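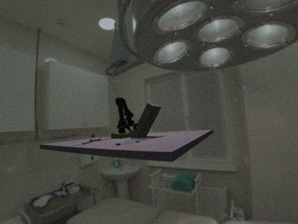

Chapter 7
Reading a Demonstration

7.1 Purpose of this chapter

The earlier chapters treated the arm, the controller and the work cell as things to be specified. In practice, most engineers first meet a given system at a demonstration, either at a supplier's site or at an open day, and many purchasing decisions are shaped by what is seen there in under an hour. This chapter deals with how to prepare for such a visit, what to record during it, and how to turn the record into figures that can be compared with those from another supplier.

The running case is an open day held by Sukex, an integrator of small robot arms for bench work. Visitors were shown a pick-and-place task three ways: as a simulation on a wall display, as a physical cell behind a guard, and as a log file handed out afterward. The simulation software was Brelteo, and the physical cell used a gripper made by Cemico. A second supplier, Haslam, showed a comparable cell the following month and is used for contrast in Section 7.6.

After working through this chapter you should be able to:

- tell apart a simulated, a replayed and a live demonstration, and state what each can and cannot show
- draw up a visit sheet before arrival
- compute a cycle success rate and state the conditions under which it was obtained
- write a one-page visit report that a colleague who did not attend can use

7.2 Terms

A demonstration is a run of a system in front of observers, under conditions chosen by the presenter. A trial is a run under conditions chosen by the observer, or agreed in advance by both sides. The two are often confused in sales material. A visitor who is allowed to move a part by hand before the run has changed a demonstration into a trial, though a small one.

A cycle is one complete pass through the task, from the start pose back to the start pose. A cycle that ends in any other pose, or that needs a person to step in, is counted as a failed cycle even if the part ends up in the right place. The reason for this strict rule is given in Section 7.5.

A background is everything in a simulated view that takes no part in the physics. It may be a plain color, a photograph wrapped around the model, or a full set of furnishings. Backgrounds are commonly varied to test whether a vision system depends on its surroundings. The background therefore need not resemble the place where the robot will work, and its scale need not match that of the bench. A treatment room behind a tabletop arm says nothing about medical use.

A contact is any touch between two modeled bodies. In simulation, contacts are computed from simplified shapes, which may differ from the shapes drawn on the screen. A gripper can look clear of a panel and still be in contact with it, or the reverse. Always ask whether the contact shapes can be displayed.

7.3 Three kinds of demonstration

Simulated. The arm, bench and parts exist only in software. The advantages are low cost and exact repetition: the same start state can be loaded as often as required. At the open day, Brelteo was set to place the parts at random within a marked region and then run without a pause. The presenter reported 1069 completed cycles from the previous night. This number is useful for comparing two versions of the same control program. It is of little use as a forecast of the physical cell, where friction, cable drag and worn finger pads all enter.

Replayed. The physical arm moves, but along a stored path, with no sensing in the loop. Replays are smooth and look convincing. The usual sign is that successive cycles take exactly the same time. A visitor with a stopwatch can detect this in three or four cycles. A replay is a fair way to show reach, speed and noise, and it should be judged on those points only.

Live. The arm senses the parts and plans its motion during the run. Cycle times vary, and the arm may pause before a grasp. Pauses are not faults. In the Sukex cell the longest pauses came before the arm approached a leaning part, where several grasp poses were possible and the planner had to reject those that would bring the wrist too close to the bench.

Many events mix the three kinds - a live grasp followed by a replayed transfer is common - and the presenter may not say so unless asked.

7.4 The visit sheet

The visit sheet is prepared before arrival and should fit on one side of paper. It has a header, a table of cycles and a short list of questions.

The header records the supplier, the arm and gripper models, the software version, the kind of demonstration, and the time at which observation began. The start time matters. At the Sukex open day the cell had been running since 8 a.m., and the gripper was already warm when the first visitors arrived at 10.

The table has one row per cycle, with columns for duration, result, and remarks. Write the result as P (pass) or F (fail), with no third category. Doubtful cases go in the remarks column and are settled later, under one rule applied to all rows.

Suggested questions are:

Which parts of the run use sensor input?
Who chose the starting positions of the parts?
What was changed in the cell during the past week?
May an observer move one part before the next cycle?
Is the log of today's run available, including stops?

The last question is the most productive. A supplier who keeps full logs will usually hand them over without discussion.

7.5 From tally to rate

Suppose an observer records n cycles, of which f fail. The observed success rate is

R = (n - f) / n

For the live cell at Sukex, the log listed 117 cycles with 10 failures, so that

R = 107 / 117 = 0.915

or 91.5 percent. Of the failed cycles, seven were recorded as slipped grasps and the others as stops requested by the operator. Under the rule in Section 7.2 all of them count. An operator who stops the arm has usually seen something, and removing such cycles afterward would raise the rate without any change in the machine.

The rate must always be quoted together with n, the kind of demonstration, and the party who chose the start positions. The next section applies the same method to the Haslam cell, where the start positions were chosen by the visitors and the cycle count was much smaller.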